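Ticket: Marks on tabletop, small table by the cabinet
Opened by: Sowmya Kotian
Assigned to: Amado Layug
Priority: 4
Status: Open, waiting on requester

Monday, 9:40 am
Two short dark marks on the top of the square light wood table, the Dollesdale one with the cord hole near the corner. They look like pencil to me but I don't want to scrub before I know what the finish is. Also a faint gray smudge near them. Can someone tell me what is safe to use? Sowmya

10:15 am, Amado Layug
Please don't use the Lurkden spray from the supply closet. It left a cloudy patch on a table upstairs in April. Is the whole top affected or only one area?

11:05 am, Sowmya Kotian
Added 4. I haven't wiped anything. The amber mug and the toothbrush can be moved out of the way whenever you need.
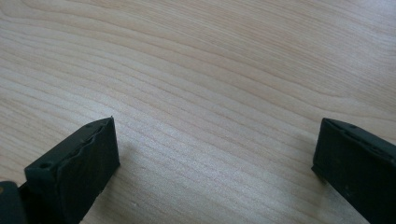
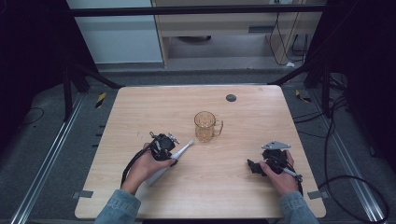
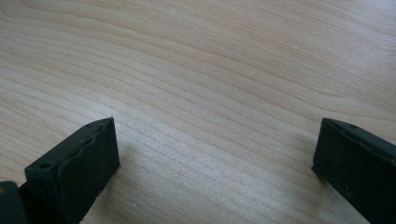
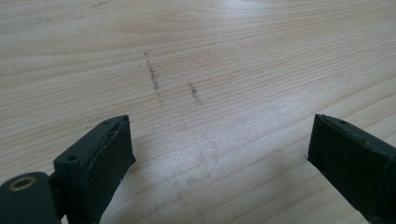 Attachments 1 to 4, tabletop. Marks show in the last one.

11:30 am, Amado Layug
Thanks. The first and third look clear to me, just grain and some glare. On the last one the two streaks run across the grain and are speckled, so graphite is a fair guess. The smudge is in the glare and I can't tell if it is on the surface or in the finish. Steps, in this order:
Dry white eraser, light pressure, along the grain. Brush off the crumbs.
If anything is left, damp cloth with one drop of dish soap, then a dry cloth.
Stop there. No melamine sponge, no alcohol.
The edges look a little worn too. I'll log that separately.

1:20 pm, Vimala Joseph
Do we have the finish on record? The order form from Flesville only says "light wood, clear coat."

1:35 pm, Amado Layug
That's all I have too. I've asked Satish Namboodiri to look for the care sheet. Sowmya, try the eraser on the shorter mark first and post the result. I'll check back at 3.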